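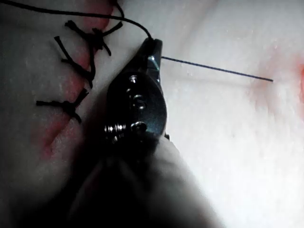 Notes by Elaheh Ahmadpour, for the course section on medical automation

Handout 4. Demonstration at the Keltby lab

Please read these notes before our visit on Thursday. The demonstration is led by Houshang Salehi and takes place in room 445.

The task is suturing on a practice pad. The gripper holds the black thread at the narrow tip of its jaw, and the thin straight needle lies across the pad. Three knotted sutures cross the closed incision, and you should look at their spacing and at the short tails of each knot.

During the demonstration, write down:
- how the arm approaches the pad
- where the jaw takes the thread, and at which angle
- every moment when the operator stops the arm

The lab keeps 3,168 recorded trials of this task. We will use 59 of them in the exercise of next week. Questions about the force limits are welcome, but please keep them for the end.

Related handouts
Handout 3. Grippers and jaw shapes
Handout 5. Reading the trial records
Visit to Grimesness: student questions

Last updated: December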